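3.2 Wear and residue in shared storage bins

The second part of the study concerned the bins themselves. Small-parts stores of the kind surveyed here usually replace a bin only when it cracks, and the inside surface is rarely inspected between deliveries. Surface condition matters for two reasons. Scratches hold dust and oil, which move to the next batch of parts, and a worn floor makes small items harder to see and count. Earlier work by our group (Hovland and Lie, Section 2) dealt with labels and shelf position and left the containers out.

Records were taken from the Forsberg store, where 2,367 bin returns were logged over the study period. Each return was entered by the clerk on duty, using a short form with fields for bin number, last contents, cleaning method and visible damage. The damage field was free text in the first version of the form. This gave poor results: one clerk wrote "marked" for almost every bin, and another left the field blank unless the bin leaked. In January the field was changed to a fixed list with the terms scratch, chip, scuff, rub, hole and stain, and a separate entry for the part of the bin affected. Returns logged under the first version were coded again by Agnes Engström from the original wording, and entries that could not be matched to a term were dropped.

Divided bins were treated separately from open bins. In a divided bin the panel between the compartments takes contact from hands, tools and stock on both faces, and where the panel slopes, parts slide down it each time the bin is filled. We therefore expected heavier marking on the divider than on the outer walls. We also expected the lower part of a sloped panel to show rubbing, and the upper part to show separate scratches, as objects tend to strike high and slide low.

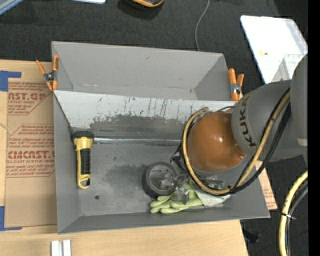

Figure 4. Interior of a divided gray bin. Scratches and chips on the upper part of the sloping panel; darker rubbed patch along the lower part.

The coding was checked on a subset of 37 bins. Tyra Amundsen and Gunnel Amundsen each examined the full subset without seeing the other's entries. They agreed on the main damage term in most cases. Disagreement was concentrated on the pair scuff and rub, and these terms were merged for the analysis below. The term stain was kept, although it was used unevenly – a dark area on a gray floor may be residue, a change in the surface or both, and the form did not ask the clerk to wipe the area before choosing a term.

Cleaning method had less effect than expected. Two methods were in use: a dry brush and a wipe with the Cotix solution. Bins cleaned with the solution had fewer stain entries, but the number of scratch entries did not differ clearly between the groups. Last contents had a stronger effect. Bins that had held cut metal parts were more often logged with scratches on the divider, while bins used for packed goods were mostly logged with rubbing along lower edges and corners. Mixed contents could not be assigned to either group and are reported in a separate row of Table 3.

Two limits should be noted. First, the age of each bin was not known. Bin numbers were reused when a bin was replaced, so a long record under one number may cover more than one container. Second, the form recorded only whether a type of damage was present. It held no measure of area or depth, and a single scratch was logged in the same way as a panel covered with them. A graded scale was tried for a short time at the Julach store but was given up when entries began to take longer than the return itself.

The damage entries were then compared with count errors for the same bin numbers. The method for matching the two records is given in Section 3.3.

Contact: Idun Hovland, Flirkov storage study | © 2019 the authors | Back to top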